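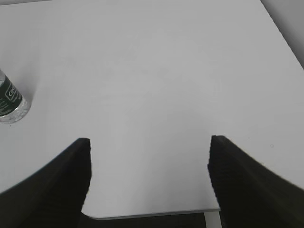 What happens to people's jobs when a robot arm joins the packing room?

At Tukach, a bottling and refill company in Plelaslow, everyone on the payroll in February was still on the payroll in March. Their days are different, though, and the company would like to explain how.

PLELASLOW — Tukach today announced that its refill hall has begun sharing its bottle handling with an automated arm known officially as Skendard Station One and unofficially as several other things, most of them unsuited to a press release. The station was set up with Mok, a small automation firm that also trained the staff, fielded their questions and ate a large share of their cookies.

Tukach employs 38 people in the hall. Until this spring, each of them spent part of every shift picking up bottles, looking at them, and putting them down somewhere else. A full shift could mean 250 bottles per person. Wrists complained. So did their owners, at length, in the yearly survey.

"I read every comment," said operations manager Mirjam Van Damme. "One person had drawn a picture of a hand with a frowning face. It was quite good. We have it up in the office."

Under the new setup, the station takes on the repeat lifting and people take on the deciding. Staff who once moved bottles now teach the arm how to approach them, check its work and step in when it gets something wrong. Each member of the hall team gets 96 hours of paid training over the year, and those who finish it move up a pay grade. The company is aware that this last point was read first.

Glass remains the hard part. A cardboard box has the decency to look the same from every side, and the arm learned boxes quickly. A clear bottle on a white table is another matter, as anyone who has walked into a patio door will understand. With a little water left in the bottom, the ridged rings of the base show up bright in one spot and dark in the next, and the highlights on the shoulder can look more solid than the glass does. 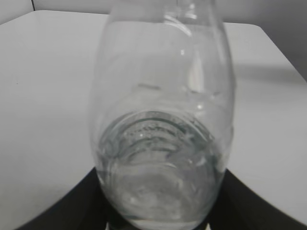
Teaching the arm has become a job in its own right at Tukach, with a title (handling instructor) and a desk that came with it. Much of the work is choosing what to practice on. A wide bottle with water pooled over the rings of its base and a gripper finger on either side makes a fair lesson, and the instructors run through about 200 such lessons a week. They write down what went wrong in a shared log. Early entries are short and contain a fair amount of punctuation.

Arnout Van Dijk, who spent years on the line before becoming the first handling instructor, was asked whether he misses the old work.

"No," he said. Asked to expand on this for the press release, he added: "My shoulder doesn't miss it either. I do miss being able to think about lunch the whole time. Now I have to pay attention."

Not every change has been welcome. The radio had to move to make room for the station and now gets only one channel. Shift handover takes longer, as the outgoing instructor must explain what the arm has been up to. Two team members asked to stay with hand packing, and Tukach agreed. Odd sizes and chipped returns still go to them.

A second station is planned for the returns area once the hall team says it is ready for one. The team has asked for a decision on the radio first.

Trade visitors and local press may tour the refill hall by arrangement with the Tukach front office. Tours start at 10 a.m. and closed shoes are required.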